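Jirnness Block Bin Set

README for the picture collection, second release (March)

Welcome, and thank you for opening this file first! The Jirnness set is a collection of pictures of plain rectangular blocks lying in a metal-floored bin. We have grown very fond of them. There is a surprising amount to look at in a handful of blocks, and the way they settle against a wall or a slope is different every time.

What is in the set

The set holds 3,047 pictures in all. Of these, 1,022 have been labelled by hand, with each block outlined and given a colour and a direction. A further 700 have colour labels only. The rest have no labels yet, and we would be delighted if somebody wanted to take them on.

The pictures are sorted into 4 folders:

endent — blocks resting against a wall or the foot of the slanted panel
kuroda — blocks out on the open floor
unus — a single block, any position
mixed — anything that fits more than one of the above

Most people start with mixed, and so would we. It has the best variety, and the arrangements are closest to what you get when you tip blocks out and leave them alone.
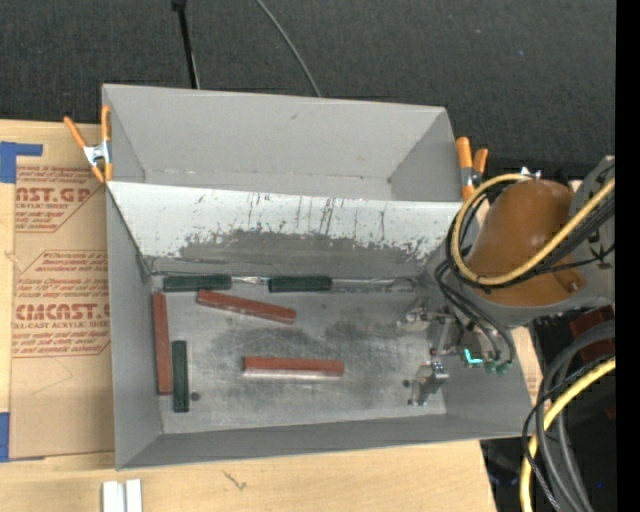 Mixed folder: three reddish-brown and three dark green blocks in front of the slanted panel.

About the bin

The bin is grey and open at the top, and stands on a light wooden tabletop. A slanted metal panel runs across the full width inside and keeps the blocks to the front part. The white coating on the panel is worn through to darker metal lower down, with a ragged edge between the two, and the floor is scuffed and smudged. We love this about it! Worn metal gives pale reflections and cloudy patches that a clean new tray never would, so please don't paint them out if you are preparing your own copy.

How directions are labelled

Direction follows the long side of the block as it appears in the picture. "Upright" means running up and down the picture, "level" means running across it, and "diagonal" covers everything between. It says nothing about whether a block is standing on end.

Colour labels are just red and green. Reddish-brown counts as red.

Known problems

Some outlines in endent are a little generous where a dark green block meets the panel. Shiny strips along the foot of the panel were marked as blocks in a few early labels. Corrections are very welcome — send the picture number and the folder name, and we will add them to the next release.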